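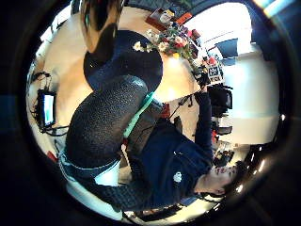 Flowers on shared tables come under the Ladefoged House standard for day rooms and dining rooms, and these notes are for colleagues who will present that standard to new staff at Dirkirby. The talk is planned for 30 minutes, including questions. Leave the opening slide up while people take their seats. It shows the kind of mixed bunch most houses receive: white daisy-like blooms with yellow centres, red and pink blossoms, small yellow flowers and a fair amount of green, lying on a pale wooden tabletop with a reddish-brown box or tray of small things close by. Ask the room to keep that table in mind, as the first half of the talk deals with the flowers and the second half with everything that gathers near them.

Opening remarks

Welcome those attending and state where the toilets and the fire exit are. The session is normally held in Room 19, where the exit is behind the speaker and is easily missed.

Explain that the house has kept flowers on its tables since it opened in 1942. The early account books record payments for seed, twine and jam jars, and one entry for the repair of a table leg. There is no need to read these out. The point to make is that the practice is long-standing and that residents and their families expect it to continue.

Say plainly that the standard exists as a result of complaints. Residents told us that flowers were left in old water, that they could not see the person opposite them at lunch, and that on some tables there was nowhere to put a cup. These were reasonable complaints and the standard was written to answer them.

Slide 2: Receiving flowers

Flowers reach the house in three ways: the weekly order from Drolo, bunches brought by visitors, and cuttings from the garden. All three are treated in the same way once they are through the door.

Visitors' flowers belong to the resident they were brought for. Staff must ask that resident where they should go. Many will want them in their own room. Some are pleased to have them on the shared table, and in that case a small card is placed with the vase so that others know whom to thank. The cards are kept in the drawer under the telephone.

Flowers must not be left lying on a table after the person who brought them has gone. If there is no time to arrange them, stand them in a bucket of cool water in the flower room and note the resident's name on the board.

[Pause here. Someone usually asks about flowers that arrive at the night desk. The answer is the bucket and the board, and the day staff will deal with them in the morning.]

Slide 3: Preparing the stems

Hold up the scissors and the bucket from the box of props. The steps should be described slowly, with time for people to write.

Remove the wrapping and any rubber bands. Strip off leaves that would sit below the water. Cut each stem at a slant, taking off a short length, and put it straight into water. Woody stems are cut a little longer. Stems that have been out of water for some time are left in the bucket for an hour or two before they are arranged.

Wear gloves when handling anything with thorns or sap. Gloves are supplied in three sizes and are hung up after use. Anyone whose skin becomes sore should report it and be moved to other duties for the time being.

Mention scent. Strongly scented lilies are not used in either dining room. Lilies of any kind are also kept out of the garden room, where the cat sleeps.

Slide 4: Arranging a mixed bunch

Go back to the opening slide for this section. A bunch with several colours can look muddled if every stem is pushed in at the same height. The house method is simple and gives a good result without special training.

Begin with the greenery and let it form a low ring around the neck of the vase. Add the largest flowers next, spacing them so that one faces each side of the table. Fill in with the white flowers, and keep the smallest yellow ones until last, as they are easily crushed. Turn the vase as you work. A shared table is seen from all sides, and an arrangement with a bare back will always be in front of somebody.

The finished height must allow two seated people to see each other's faces across the table. This matters a great deal to residents who rely on lip-reading. Sit down in a chair and check. Looking from a standing position will not tell you.

If the bunch is too large, divide it. Two small jars are nearly always more useful to us than one tall vase.

[Practical exercise, if time allows. Each table has a jar, a bucket and a mixed bunch. Allow people to talk while they work. Ask them to sit down and look across the table before they decide they have finished.]

Slide 5: Vases and water

Vases for dining tables have a wide base and a plain shape. Narrow glass vases are kept for windowsills and the chapel. They tip when a cloth is pulled, and we have lost a good many.

Water is changed every second day and on Sunday in all rooms, whether or not it looks clean. The vase is emptied in the flower room sink, never in the kitchen. Rinse it, wipe the inside with a brush, refill it and trim the stems again. Remove any flower that has dropped or browned. A bunch will often last several more days once two or three tired stems have been taken out, and the remainder can go into a smaller jar.

Dry the base before the vase goes back. A ring of water left under a vase will mark a wooden surface, and this brings us to the next slide.

Slide 6: Care of wooden tables

The tables in the day rooms are light in colour and show marks readily. Each vase stands on a cork mat. The mats are washed weekly and dried flat.

Crumbs, petals and pollen are removed before the surface is wiped. Pollen should be lifted with a soft dry brush or a piece of sticky tape, as a damp cloth will spread it. After that, wipe along the grain with a cloth that has been well wrung out, then dry the table with a second cloth.

The only product approved for these tables is the Drilteck wood soap held in the cleaning cupboard. It is used once a week, in the quantity shown on the cupboard door. Spray polish is not permitted. It leaves the surface slippery for plates, and several residents dislike the smell.

Tables near the south windows should be turned twice a year so that the wood changes colour evenly. This is carried out in February and again at the end of summer. Staff are asked to report scratches and rough patches on the day they are found, particularly at the edges where sleeves may catch.

Slide 7: Boxes, trays and small things

Return once more to the opening slide and direct attention to the box or tray beyond the flowers. Most shared tables have something of this kind. In our own houses they tend to hold spectacles, pencils, a cup, playing cards, hearing aid batteries, a letter waiting to be posted.

The house does not wish to clear these away. For many residents, the table is where they keep the things they want within reach during the day, and an empty table can be upsetting to a person who left it otherwise. The standard asks for the following.

Each shared table may have one tray or shallow box. It stands beside the flowers and away from the table edge. It should be possible to reach into it from a chair without stretching across the vase. If a resident has to lean over the flowers to get to their belongings, move the flowers.

Cups are taken to the kitchen after each meal and after the afternoon round. Medicines are never kept in a tray. Batteries go in the labelled tin. Everything else stays where it is unless its owner agrees to its being moved.

When the table is cleaned, lift the tray off, wipe beneath it and put it back in the same place and facing the same way. Residents with poor sight find their things by position, and turning a tray round can cost someone half a morning.

Slide 8: Who does what

The morning shift checks water and removes dead flowers. The afternoon shift clears cups and wipes the tables. The weekend shift carries out the Sunday change and washes the mats. The rota is displayed on the flower room door and is updated by the house office.

Residents who wish to do the flowers themselves are to be given the time and the materials to do so. Staff should offer help with carrying water and with cutting woody stems, and should otherwise leave the arrangement alone. A resident's arrangement is not to be redone afterwards, even where it does not meet the height given earlier. If it blocks the view at lunch, it may be moved to the sideboard for the meal, with the resident's agreement, and put back afterwards.

Questions

Allow whatever time remains. The subjects raised most often are artificial flowers, hay fever and cost.

Artificial flowers are permitted in residents' own rooms. They are not used on shared tables.

Where a resident or colleague has hay fever, open daisy-type flowers are taken off the table that person uses and replaced with foliage or with flowers from the low-pollen list. The list is on the back page of the handout.

Questions about the cost of the Drolo order should be passed to the house office. Speakers are asked not to quote figures.

Collect the scissors before people leave and check them against the list in the lid of the props box. The buckets may be left for the flower room to collect.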